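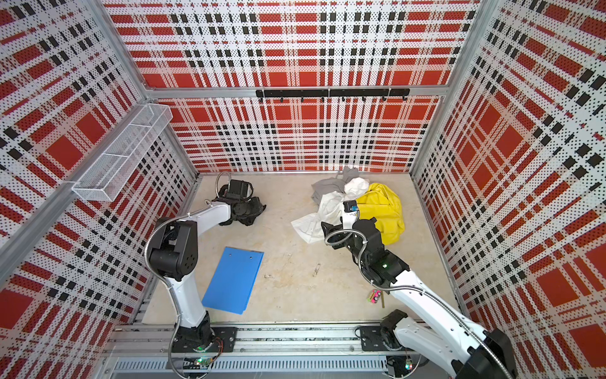
Issue 11

Livar brings two-armed sorting cells to its Morgan laundry, and every job on the floor stays

10 December 2025

Livar, the workwear and household laundry company, has today announced that the automated sorting cells at its Morgan site will become a permanent part of the working day there, after a long and thorough trial alongside the people who have always done the job by hand. The cells were designed and built by Jetadus, and they are run using Movus, the control software that the two companies have been shaping together since February.

Anybody who has worked in a laundry will know that the washing machines are the easy part. Clothes arrive in heaps, all sorts together, and before anything can be cleaned somebody has to pull the heap apart, one garment at a time, and decide where each piece belongs. It means a great deal of bending and reaching and tugging at sleeves that have wound themselves around other sleeves, and by the end of a shift it is felt in the shoulders and the lower back. Our sorting team at Morgan have been telling us so for years, always with good humour, and we are very glad to be able to do something about it at last.

Each of the new cells has a pair of white robot arms mounted on a rail along the front, with a black gripper at the end of each arm. The arms can work on different parts of the load, so that one may be pressing down on a dark garment at the back of the cell while the other reaches in among the white and the yellow. Soft fabric is a hard thing for a machine to deal with, as it never lies the same way twice, and a good part of the trial was spent on nothing grander than getting hold of a single crumpled garment and leaving its neighbours behind.

There are now 9 cells at Morgan, and between them they serve a sorting floor of 20 people. We would like to say very plainly, as it was the first question asked at every staff meeting (and quite right too!), that all 20 of those people are still with us, on the same hours and at the same rate of pay or better. What has changed is how the day is spent. The first pull through a mixed load is now given to the cells wherever possible, and the team look after the parts of the work that call for a practised eye: spotting a torn seam, finding the pen left in a pocket before it ruins a whole wash, and judging whether a stain wants treating by hand.

Some of the team have also taken on new duties as cell minders, with training given by Jetadus during paid time. A minder keeps watch over a small group of cells, clears away the odds and ends that come in with the clothes, and steps in when the arms have got themselves into a muddle with a tangled load. Minders also write up the day's awkward items in a shared notebook, which is read every week by the people working on Movus. A surprising number of the improvements made over the trial began as a line or two in that notebook, often in fairly strong language, and we are grateful for every one of them.

During the final stretch of the trial the Morgan team and the cells worked through 843 mixed loads together. The team asked for several changes along the way and most of them have been made. The cells now pause at shift handover so that the two shifts can talk without noise, the start and stop controls have been moved to a more comfortable height, and nobody is asked to mind cells for a full shift unless they would like to. One request, for a quieter warning sound, is still being looked at, and we hope to have good news on it soon.

We do not want to make the cells sound cleverer than they are. They are slower than an experienced sorter on a good day, they find very large items such as duvet covers difficult, and there are loads that are still better done entirely by hand. The team decide which loads those are, and that arrangement will carry on.

Families of staff at Morgan are warmly invited to come and see the cells at work at an open afternoon in the new year, with tea and cake in the canteen. Customers need do nothing differently. Collections and deliveries will carry on as usual, and prices are not changing as a result of this work.

About Livar
Livar collects, cleans and returns workwear, uniforms and household laundry from its site at Morgan.

About Jetadus
Jetadus designs and builds robot work cells for handling soft goods, and develops the Movus control software with its partners.

Recent items
Morgan canteen reopens with longer breakfast hours
Livar and Jetadus begin work together on Movus
New collection rounds for smaller customers
Changes to holiday delivery times
Cell minder training: questions from the sorting floor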